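Omholm Ribbed Knit Cloth
Dumham Home, kitchen and table linens

Colors: plum, oat, slate, moss
Size: 19 x 10 inches, laid flat and unstretched
Fiber: cotton
Care: machine wash warm, tumble dry low
Sold singly or in a bundle of 6

We've been waiting to put this one up since August, when the first box came in from the Tanoli mill and half of it went home with the staff before we could count it (sorry, stockroom). It's a simple thing, a ribbed knit cloth with a bit of give, and we love it!

The rib is what makes it. A flat woven towel lies there like paper, but a knit one folds softly, drapes over whatever you hang it on and squashes down small enough to stuff in a drawer with all the others. You can wrap it around a jar lid that won't budge, line a bread basket with it, or drop it over a bowl of dough. Widad Semaan, who picked the yarn colors, keeps a plum one on her desk for wiping her glasses and mopping up tea, and she's the reason plum made the list at all. The rest of us voted for a second gray. We were wrong. 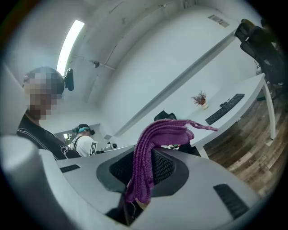 Plum has been the surprise favorite, with oat close behind. Moss is darker than most people expect from the name, closer to a bay leaf than a lawn, so order one before you commit to a full set if you're matching a kitchen. Slate is the one to get if your cloths end up under the sink sooner or later.

A few notes on washing. Do the first wash with similar colors, as plum and moss both let go of a little dye. Skip the fabric softener, it coats the cotton and the cloth stops soaking things up. It'll shrink a touch in length the first time through and then stay put. If the ribs look wavy when it comes out, pull it gently from both ends while it's damp and lay it over the back of a chair.

Please don't use it as a pot holder! It's a single layer of knit and the heat comes straight through. For that we have the Mirnley quilted square, in the same four colors.

There's a hanging loop at one corner, sewn into the seam, and the edges are bound in matching thread. Snags can be worked back in with a blunt needle from the wrong side.

Page updated 2023-10-30. In stock: 61 plum, plenty of oat and slate. Moss is on order.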